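Zastura Bedding and Room Notes
README for the picture and text set, release 3

Maintained by Idalina Moreira, March 2018

What this set is

Zastura is a small collection of pictures and written notes about hospital beds and the things which stand near them. It was made for people who write teaching material for care assistants, and for those who need to name the parts of a bed in simple English. The set has 277 pictures. Of these, 231 have a full note and the others have only a short caption for now.

The rooms are plain practice rooms and ward rooms in the Skirkley building. No patient is present in any picture. Please do not use the set to judge how a ward is run - the beds are often between two uses, and the linen is not always in its final state.

What is in each record

Every record has a picture, one caption line and a note. The note is free text, normally between two and six sentences. It begins with the bed, continues with the linen and pillows, and ends with the furniture near the wall if there is any. Left and right are always given from the position of a person who stands at the foot end and looks to the pillow.

Linen state is one of four words:

made: sheet is flat, cover is in place
rumpled: sheet is on the mattress but has folds or hangs unevenly
stripped: mattress is visible without sheet
unclear: the writer could not decide

We had long discussions about "made" and "rumpled". A bed can be dressed completely and still have a sheet which is not smooth. In the first release such beds were sometimes "made" and sometimes "rumpled", depending on who was writing. From release 2 the rule is that the surface of the sheet decides. If you compare old and new labels you will find differences, and the newer label is the correct one.

A record of the type "foot end view" looks like this one:

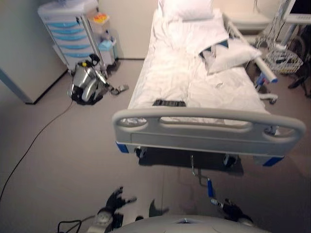 Bed with white linen, seen from the foot end. Linen state: rumpled.

Note for this record: The footboard is gray plastic with three oval hand grips and a blue bumper at each lower corner. The sheet is white and hangs over the left side. One white pillow is at the head end, and a second one, on the right, is partly covered by a folded white cloth with dark blue pennant shapes along its edge. A crank handle with a blue grip is under the foot end. Near the back wall are a white cart with light blue drawers and a small waste bin with a light blue bag.

Small things on the mattress are written in the note only when the writer is sure of the name. In this record there is a small dark object with a ridged surface on the sheet, and it was left out for that reason. If you need such objects for your work, please look at the pictures and do not trust the notes alone.

Words we use

Footboard - the panel at the foot end. Some older notes say "end panel". We did not correct all of them.

Side rail - the long part at the side of the bed. We do not write if it is locked, as a picture cannot tell this.

Crank - the handle for manual adjustment. We do not say which section of the bed it moves.

Bumper - the soft or hard piece at a corner. The material is not named.

Cart - any drawer unit in the room. The content of closed drawers is never described.

Known problems

White linen on white linen is difficult. In several records the edge between pillow and folded cloth is hard to follow, and the writers did not always agree where one item stops. The pictures from the Ritchie room are darker than the others, so colors of small parts may be wrong there. The Altari folder has 3 records with the same caption by mistake. They will be corrected in June.

The word "blanket" was used too freely in release 1. Many of these items are now called "folded cloth", which is less exact but more safe.

How to contribute

Notes should be shorter than 400 characters where possible, although the example given in this file is already longer, and longer notes are accepted. Please use everyday words and no abbreviations. Send corrections with the record name and the sentence you want to change - not the complete file again.

Questions about wording go to Idalina Moreira. She reads them in the order they arrive.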